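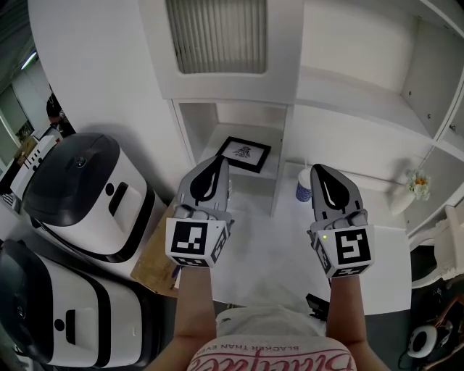

My project this year was about small satellites, and more exactly about what happens to them once they stop being useful. I picked it because I'd spent most of last summer reading about launches and hardly anything about the other end of the job. The question I gave myself was whether a cheap cubesat, built by a young company with little money, could be made to come down on its own inside 5 years. I worked on it mostly by myself at the Cledley site, with Wekesa Kaijage as my supervisor, and the two of us argued a lot over how much to trust my numbers. 

First, the orbit bit. I took a made-up satellite called Ki, three units long, and put it at 522 km. At that height there's still a little air, not that you'd notice, and it drags on the satellite the whole time. With nothing added, my model had Ki coming down in a bit over seven years when the sun was quiet. When the sun is active the upper air swells and the drag goes up, and then it came down in under four. So the answer depends on when you launch, which was a pain, as I'd been hoping for one nice number to put in a table.

Next I added a drag sail. This is a thin sheet that folds out at the end of the mission and makes the satellite much bigger from the front. I ran the model 808 times with different sail sizes and sun levels, and it took my poor laptop most of a week in March (it now makes a noise it didn't make before). Even a fairly small sail got Ki down inside the limit in nearly every run. The ones that failed were almost all cases where I'd let the satellite tumble, so the sail was edge-on a good part of the time. Wekesa had warned me about that in our second meeting and I hadn't listened.

I wrote the model in Sultus, the package our department uses. I did lose a fortnight to a mistake with units – metres in one file and kilometres in another – and I'd like that time back!

Then the markers. If the sail jams, somebody has to go and fetch the thing, and a plain grey box in hard sunlight is horrible to track with a camera. A flat printed square with a known pattern gives you distance and tilt from one picture, provided enough of it can be seen. I made a test set of 3063 computer-drawn views with glare and deep shadow added. Bigger markers did better, as you'd guess, but putting one on every face helped far more than I expected. Glare was the worst problem by a long way.

I also had a go at the costs. A small firm called Netmont was kind enough to talk me through what they pay for a launch slot, though they asked me to leave the figures out, so the cost chapter is thinner than I'd like. What I can say is that the sail takes up room they'd much sooner sell to a customer.

If I carry this on next year I want to model the tumbling properly, and print some real markers on foil to see how they look under a strong lamp.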